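Rindstead Hall Display Working Group
Minutes, February meeting
Held Thursday, 7.00 pm, supper room

1. Previous minutes
Accepted with one correction: item 4 should read "Hivwood room", not "Hivwood shed".

2. Stock of artificial stems
Stocktake tabled. 49 stems held, of which 15 are roses. 13 stems set aside for repair, mostly detached leaves and bent wire. Two to be discarded. Stocktake sheet to be kept in the front of the stock folder.

3. Storage
Plastex tubs are stacking poorly on the lower shelf and the lids have bowed. Agreed to move heavy items (vases, foam, wire) to the floor and keep stems only in tubs, laid flat. Heads to alternate end to end so petals are not crushed. Hydrangeas to go in last. Labels to show colour and stem length.

4. Cleaning
Dry brush first, then a damp cloth on leaves. No spray cleaner on the blue blooms - dye transfer was noted on the cloth last season. Stems to be fully dry before they go back in tubs.

5. Foyer arrangement
Colour scheme discussed. Red and pale blue preferred to the all-white option, which was considered hard to see against the foyer wall. Length of the arrangement to suit the Awad cabinet top. Roses and hydrangeas to be mixed along the full length, not grouped by type. Green leaves to be kept between blooms where they cover wire joins.
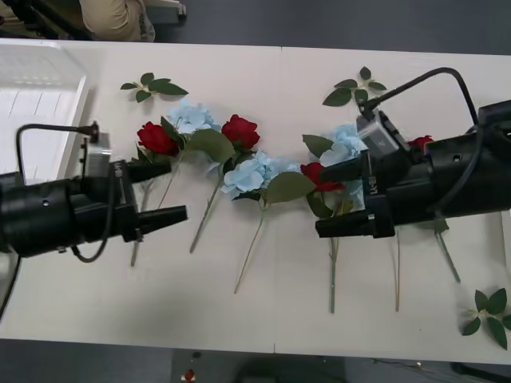
Item 5: red roses and pale blue hydrangeas laid out on the white table.

Comments on layout: the largest hydrangea suits the centre position. Long stems to be trimmed or folded under before fixing. Cutters to be brought from the Hivwood room.

6. Purchases
Florist tape and one packet of cable ties approved. Quote for a replacement vase deferred.

7. Other business
Key to the supply cupboard is stiff - graphite to be tried before a locksmith is called.

Meeting closed 8.15 pm.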